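Urnosel Harriers forum – Training and injuries – Which lane for easy runs?

husar_a
The club has put up a notice asking members to keep out of lane one on weekday evenings unless they are doing timed work. I do most of my easy running on the track in winter as the roads by me have no lights. Does anybody know if going further out makes a real difference to the distance? My watch is no help, it adds a bit every lap.

Emilian Ilie
Yes, it adds up. On a standard track each lane out is a bit over seven metres more per lap, assuming lanes of 1.22 m. Over 16 laps in lane four you have run more than 300 metres extra. For easy running I would go by time and forget the laps.

The other thing is the bends. Always going anticlockwise loads the same leg, and it is worse on the inside where the curve is tighter. I had a sore left shin most of last winter and moving out helped.

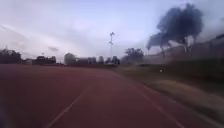 Catalina Paredes: I don't agree about the shin. I have run in lane one for years with no trouble. People get sore because they go from grass to a hard track in one week and then blame the bends. Build up slowly and it doesn't matter where you run.

Emilian Ilie
I did build up slowly. Two physios told me the same thing about the bends.

rmatei
Can't we just turn round halfway? At Plemus they run clockwise on Mondays for warm-ups.

husar_a
The notice says anticlockwise at all times. I asked at the clubhouse and was told it is for insurance.

Catalina Paredes
Fair enough, I wouldn't want to meet a sprinter head on in the dark. 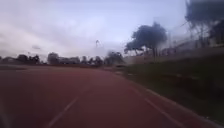

Stidura, 16th January

Posting this from my sister's. I asked the coach here about it before their session. They keep lanes one and two for timed work, three and four for steady running, and anyone walking or stretching goes outside that. Nothing is written down but people stick to it. He has 28 juniors on a busy night and says the trouble is headphones, which are banned until the session is over. I would back a ban at ours as well.
– rmatei

sanziana_b
Please not a headphone ban. I run on my own at lunch and there is hardly anyone there. Evenings only, if you must.

Emilian Ilie
Evenings only seems right to me. Could it go on the list for the May meeting, along with the lane rule? At the moment the notice has no end date.

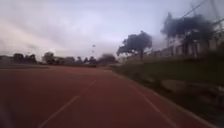

Catalina Paredes: I'll second it for the May meeting, but only the headphones. The lane rule should stay as it is. I was doing 300s on Tuesday and had to go round three people jogging side by side in lane one.

husar_a
Was that the Ciobanu group? They are new and may not have seen the notice. It is on the inside of the changing room door, so you only read it on the way out.

sanziana_b
I've sent the club an email asking for a second copy by the gate. Husar, for your easy runs, try lane five and run for 40 minutes. I did that all last winter and stopped looking at the watch.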